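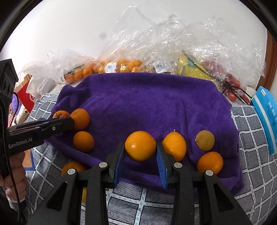
Why would anyone own a fruit bowl and then put the fruit on a towel, one reader wanted to know after my last piece, when a bowl keeps it all together and takes up half the space?

It's a fair question, and I have been itching to answer it! I gave up my fruit bowl in July and I love what has happened to my kitchen. I now keep oranges and whatever else looked good at the market on an old bath towel, folded over at the edges so nothing rolls off, and I would urge anybody with a bit of spare worktop to try it for a week.

A bowl is a pile. The orange you bought today goes on top, you eat it tomorrow, and the one at the bottom sits there getting softer under everybody else's weight until you find it by smell. I must have thrown out hundreds of the poor things over the years. Spread them out and you see every one. You can turn them over, spot the soft patch early and have that one for breakfast.

And the towel matters. I tried a wooden board first (they rolled) and then a wire rack from Drekis, which left dents in anything ripe. Plush towelling is kind to fruit. It grips a little, it gives a little, and it goes in the wash with everything else. Have a dark one if you can - deep purple is glorious with oranges, far better than the white china I used to think was so smart.

My bowl was a good one, too, a heavy thing from the Cendgate sale that cost me more than I'll admit. It holds keys and post now and does it very well.

I know the case against. It takes up room, and in a galley kitchen you may not have any to give. Visitors do ask if you're drying something. Grapes and cherries are hopeless on it and belong in the fridge anyway. But for oranges, and for anything else with a decent skin, I'm completely converted. Leave a little space between them if you can, keep the towel out of full sun, and swap it for a clean one every 5 days or so. Mine's due tomorrow, and I've got my eye on a green one.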